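캡스톤 프로젝트 결과 보고서
말뚝 끼우기 작업 중 그리퍼 과부하 고장의 원인 분석과 재발 방지

팀명: Kallport
지도: Kirsty MacAulay 교수님
실험 지원: Todor Delić 조교님

1. 들어가며

우리 팀의 원래 목표는 고장 분석이 아니었다. 학기 초에 낸 계획서에는 "손목 카메라를 이용한 나무 블록 말뚝 끼우기의 자동화"라고 적혀 있고, 고장이라는 단어는 위험 요소 표의 맨 아래 칸에 딱 한 번 나온다. 그런데 중간 발표를 얼마 앞둔 오후, 블록을 끼우던 그리퍼에서 "딱" 하는 소리가 나더니 손가락 하나가 더 이상 움직이지 않았다. 처음에는 다들 얼굴이 하얘졌다. 하지만 그 소리의 원인을 쫓아간 몇 주가 이번 학기에서 가장 재미있는 시간이었고(팀원 전원이 동의했다!), 결국 교수님께 말씀드려 보고서의 주제를 통째로 바꾸었다.

이 보고서는 고장이 어떻게 일어났는지, 우리가 처음에 어떤 엉뚱한 가설을 세웠는지, 진짜 원인이 무엇이었는지, 그리고 무엇을 고쳤는지를 순서대로 정리한 것이다. 잘된 부분보다 잘못 짚은 부분을 더 자세히 썼다. 다음 학기에 같은 장비를 쓸 팀에게는 그쪽이 더 쓸모 있을 것이라고 생각한다.

2. 작업 구성

작업 자체는 유아용 교구와 비슷하다. 밝은 색 소나무 판에 둥근 나무 말뚝이 서 있고, 구멍이 뚫린 색깔 블록과 고리를 집어서 말뚝에 끼운다. 사람이 하면 눈을 감고도 되는 일인데, 로봇에게 시키면 온갖 문제가 한꺼번에 튀어나온다. 구멍과 말뚝의 중심을 맞춰야 하고, 기울기를 맞춰야 하고, 내려가다가 걸렸을 때 그것이 걸린 것인지 다 들어간 것인지를 구분해야 한다. 마지막 항목이 이 보고서의 주인공이다.

팔은 실습실에 있는 6축 교육용 팔을 썼고, 그리퍼는 두 손가락 평행형 모델인 Haketti를 달았다. 손가락은 우리가 직접 출력해서 붙였다. 제어 프로그램은 선배 팀이 남긴 Fovport 코드를 바탕으로 했다. Fovport는 카메라 영상에서 구멍의 중심을 찾아 목표 자세를 내보내는 부분과, 목표 자세까지 팔을 움직이는 부분으로 나뉘어 있다. 우리는 앞부분을 거의 새로 썼고 뒷부분은 그대로 가져왔다. 그대로 가져왔다는 이 문장을 나중에 다시 떠올리게 된다.

손목에는 작은 카메라가 하나 있다. 그리퍼와 함께 움직이기 때문에 물체에 가까이 갈수록 구멍이 크게 보이는 장점이 있다. 대신 블록을 집고 나면 블록이 시야를 크게 차지해서 정작 끼워야 할 말뚝이 블록 뒤로 숨어 버린다. 우리는 블록을 집기 전에 말뚝의 위치를 기억해 두고, 마지막 접근은 그 기억에 의존하는 방식으로 이 문제를 피해 갔다.

3. 고장이 난 날

그날은 연속 시험을 돌리고 있었다. 블록 하나를 집어 말뚝에 끼우고, 다시 빼서 제자리에 놓는 동작을 한 회로 친다. 목표는 2000회였다. 숫자가 거창하지만 사실 "이 정도면 중간 발표에서 자신 있게 말할 수 있겠다"는 기분으로 정한 값이다. 오전 내내 아무 일도 없었고, 우리는 옆에서 발표 자료의 글꼴을 두고 다투고 있었다.

오후 3시가 조금 넘었을 때 소리가 났다. 화면에는 오류가 없었다. 로그에도 빨간 줄이 없었다. 팔은 다음 동작으로 넘어가려고 올라갔는데 블록은 말뚝 위에 비스듬히 걸린 채 남아 있었고, 그리퍼는 한쪽 손가락만 열렸다. 비상 정지 버튼을 누를 때까지 프로그램은 그 회차를 "성공"으로 기록했다. 우리를 가장 놀라게 한 부분은 부러진 부품보다 이 "성공"이라는 두 글자였다.
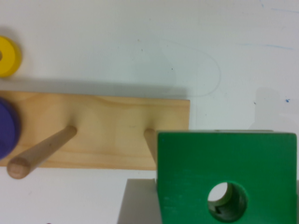 전원을 내린 다음 Todor Delić 조교님을 모셔 왔다. 조교님은 그리퍼를 만지기 전에 먼저 로그 파일부터 복사해 두라고 하셨는데, 이 조언이 정말 컸다. 제어기는 다시 켤 때 모터 전류 기록을 덮어쓰도록 되어 있어서, 그냥 재시작했다면 고장 순간의 전류 자료는 사라졌을 것이다.

덮개를 열어 보니 왼쪽 손가락을 움직이는 작은 기어의 이가 나가 있었다. 출력한 손가락은 멀쩡했다. 우리가 직접 만든 부품이 제일 약할 거라고 모두 믿고 있었기 때문에 조금 뿌듯하기까지 했다.

4. 처음에 세운 가설들

4.1 가설 하나: 카메라가 구멍을 잘못 찾았다

영상 처리 부분을 우리가 새로 썼으니 제일 먼저 의심한 것도 당연히 그쪽이었다. 작업대가 흰색이라 그림자가 생기면 경계가 흐려지고, 판과 말뚝의 색도 서로 비슷하다. 고장 전후로 저장된 영상을 모두 꺼내 구멍 중심을 손으로 찍고 프로그램이 계산한 값과 비교했다. 눈이 빠지는 줄 알았다. 결과는 허무할 만큼 깨끗했다. 고장 난 회차의 구멍 중심 오차는 다른 회차와 다를 것이 없었다.

4.2 가설 둘: 기어가 원래 불량이었다

솔직히 이 가설이 맞기를 바랐다. 그러면 부품만 바꾸고 끝낼 수 있으니까. 예비 그리퍼의 기어를 꺼내 확대경으로 비교해 보았는데, 부러지지 않은 쪽 손가락의 기어에도 이 끝이 눌린 자국이 있었다. 예비품에는 없는 자국이었다. 양쪽이 똑같이 혹사당했고 왼쪽이 먼저 포기했다는 이야기다. 부품 하나가 불량이었다면 나오기 어려운 모습이라 이 가설도 접었다.

4.3 가설 셋: 너무 세게 누르고 있었다

눌린 자국을 보고 나서야 힘을 의심하기 시작했다. 복사해 둔 로그에서 그리퍼 모터 전류를 뽑아 회차별로 그려 보았다. 그래프가 화면에 뜨는 순간 세 명이 동시에 소리를 질렀다. 블록이 매끄럽게 들어간 회차에서는 전류가 낮고 평평한데, 드문드문 정격의 98퍼센트까지 치솟는 회차가 섞여 있었다. 그리고 그런 회차도 전부 "성공"이었다. 고장은 그날 오후 3시에 갑자기 생긴 것이 아니라 오전부터 조금씩 진행되고 있었던 셈이다.

5. 원인

원인은 두 가지가 겹친 것이었다.

첫째, 성공 판정의 기준이 잘못되어 있었다. 그대로 가져온 Fovport의 이동 부분은 "목표 높이에 도달했거나, 일정 시간 동안 더 내려가지 않으면 완료"라고 판단한다. 블록이 판에 닿아서 멈춘 경우라면 맞는 판단이다. 그런데 구멍 가장자리가 말뚝 끝에 걸려서 멈춘 경우에도 프로그램은 똑같이 완료라고 생각한다. 선배 팀의 과제는 부드러운 스펀지 블록을 상자에 넣는 일이었기 때문에 걸린다는 상황 자체가 없었다. 그 코드가 틀렸다기보다 우리가 전제를 읽지 않고 가져온 것이다. 주석에는 분명히 "연한 물체 전용"이라고 적혀 있었다. 한 줄짜리 주석이었고 아무도 읽지 않았다.

둘째, 내려가는 동안 그리퍼가 쥐는 힘을 풀지 않았다. 블록이 말뚝에 걸리면 팔은 계속 아래로 밀고, 블록은 손가락 사이에서 기울어지려고 한다. 그리퍼는 손가락 간격을 유지하려고 전류를 올린다. 기울어진 블록이 손가락을 벌리려는 힘이 작은 기어 하나에 그대로 걸린다. 이 상태가 완료 판정이 날 때까지 이어졌다.

걸림 자체가 왜 생기는지도 확인했다. 앞에서 말한 대로 말뚝의 위치는 블록을 집기 전의 기억에 의존한다. 그런데 판이 작업대에 고정되어 있지 않았다. 블록을 뺄 때마다 판이 아주 조금씩 끌려갔고, 기억된 위치와 실제 위치의 차이는 회차가 쌓일수록 커졌다. 매 회 말뚝을 다시 찾기는 했지만, 찾은 다음 블록을 집으러 가면서 판 끝을 건드리는 경우가 있었다. 영상을 연속으로 이어 보다가 판이 슬그머니 움직이는 것을 발견했을 때의 기분은 추리소설 마지막 장을 넘기는 것과 비슷했다!

6. 재현 실험

원인을 말로만 주장하면 안 된다는 교수님 말씀에 따라 걸림을 일부러 만들어 보았다. 부품을 또 부수면 곤란하므로 모터 전류의 상한을 정격의 30퍼센트로 묶고, 판을 조금씩 옆으로 옮겨 가며 기존 프로그램을 그대로 돌렸다. 손은 작업 영역 밖에 두고, 한 사람은 항상 비상 정지 버튼만 맡았다.

재현 실험은 모두 52회 했다. 판을 제자리에 둔 회차에서는 블록이 잘 들어갔고 전류도 상한에 닿지 않았다. 판을 옮긴 회차에서는 걸림이 생길 때마다 전류가 상한에 붙었고, 프로그램은 그때마다 빠짐없이 "성공"을 기록했다. 틀린 프로그램이 예상한 대로 틀리는 것을 보고 박수를 친 것은 처음이었다.

한 가지 예상 밖의 일도 있었다. 걸린 블록이 기울어졌다가 혼자 미끄러져 들어가는 경우가 있었던 것이다. 결과만 보면 성공인데 그 사이 기어는 큰 힘을 받는다. 끝난 뒤의 모습만 찍어서는 이런 회차를 절대 골라낼 수 없다. 그래서 새 판정 방식은 최종 상태와 과정을 둘 다 보도록 만들기로 했다.

7. 고친 것들

판정 부분을 새로 쓰고 Vanags라는 이름을 붙였다. 이름에 깊은 뜻은 없고 회의 때 칠판에 적혀 있던 것이 그대로 굳었다. Vanags는 팔의 높이와 그리퍼 전류를 함께 본다. 높이가 목표에 못 미쳤는데 전류가 올라가면 걸림으로 보고 즉시 하강을 멈춘다. 그다음 조금 올라가서 작은 나선을 그리며 구멍의 위치를 다시 맞춘다. 그래도 들어가지 않으면 블록을 원래 자리에 돌려놓고 사람을 부른다. 계속 밀지 않는다는 것이 핵심이다.

쥐는 힘도 단계별로 나누었다. 블록을 들고 옮길 때는 단단히 쥐고, 구멍이 말뚝 끝을 지난 다음에는 힘을 줄여 블록이 스스로 자세를 잡을 여유를 준다. 처음에는 힘을 너무 일찍 줄여서 블록을 몇 번 떨어뜨렸다. 힘을 줄이는 높이를 정하는 데만 이틀을 썼다.

판은 작업대에 고정했다. 가장 간단한 조치였고 효과는 가장 컸다. 프로그램을 고치기 전에 판부터 고정했다면 고장은 훨씬 나중에 났을 것이다. 다만 그랬다면 잘못된 판정 기준은 그대로 숨어 있었을 테니, 우리는 순서가 이렇게 된 것을 오히려 다행으로 여긴다.

로그에는 회차마다 전류의 최댓값을 남기고, 정해 둔 값을 넘으면 성공 여부와 상관없이 노란색으로 표시하도록 했다. 제어기를 다시 켤 때 기록을 덮어쓰던 설정도 바꾸었다.

8. 다시 돌린 연속 시험

기어를 교체하고 같은 조건으로 2000회 시험을 다시 했다. 이번에는 글꼴을 두고 다투지 않고 번갈아 가며 로봇 옆을 지켰다. 끝까지 그리퍼는 고장 나지 않았다. 걸림으로 멈춘 회차가 나왔지만 대부분은 나선 동작으로 풀렸고, 나머지는 블록을 돌려놓고 얌전히 사람을 기다렸다. 마지막 회차가 끝났을 때는 실습실에 남아 있던 다른 팀까지 와서 같이 환호해 주었다.

시험 뒤 덮개를 다시 열어 기어를 살폈다. 확대경으로 볼 수 있는 범위에서는 눌린 자국이 없었다. 물론 이것으로 수명을 보증할 수는 없다. 마모를 제대로 평가하려면 훨씬 긴 시험과 더 나은 측정 장비가 필요하다.

9. 남은 문제

나선 동작은 느리다. 한 번 걸리면 회차 시간이 눈에 띄게 늘어난다. 손가락에 힘 센서를 달면 어느 방향으로 걸렸는지 알 수 있어 곧바로 그쪽을 보정할 수 있을 텐데, 이번에는 예산과 시간이 모두 모자랐다.

블록이 말뚝을 가리는 문제도 그대로다. 작업대 옆에 카메라를 하나 더 세우는 방법과, 블록을 비스듬히 들고 접근해 말뚝 끝을 보면서 세우는 방법을 두고 아직 의견이 갈린다. 두 번째 방법이 훨씬 멋있다는 데에는 이견이 없다.

전류의 기준값은 지금 쓰는 나무 블록에 맞춰져 있다. 고리 모양 조각처럼 두께와 구멍 크기가 다른 물체로 바꾸면 다시 정해야 한다. 코드 맨 위에 이 사실을 여러 줄에 걸쳐 큼직하게 적어 두었다.

10. 다음 팀에게

예비 기어는 실습실 공구장 둘째 서랍에 있다. 덮개 나사는 짧은 것과 긴 것이 섞여 있으니 뺀 순서대로 놓아 두어야 한다(긴 것을 짧은 자리에 넣으면 배선을 누른다). 고장 당일의 원본 로그와 재현 실험 자료는 팀 공유 폴더에 그대로 두었다. 특히 전류 그래프는 꼭 한번 열어 보기 바란다. 궁금한 점이 있으면 언제든 연락해도 좋다. 이 이야기라면 우리는 밤새 할 수 있다!

감사의 말

로그부터 복사하라고 해 주신 Todor Delić 조교님, 주제를 바꾸겠다는 말에 바로 "그게 더 재미있겠다"고 답해 주신 Kirsty MacAulay 교수님께 감사드린다. 인계 문서를 꼼꼼히 남겨 준 Fovport 팀 선배들에게도 고맙고, 주석을 늦게 읽어서 죄송하다.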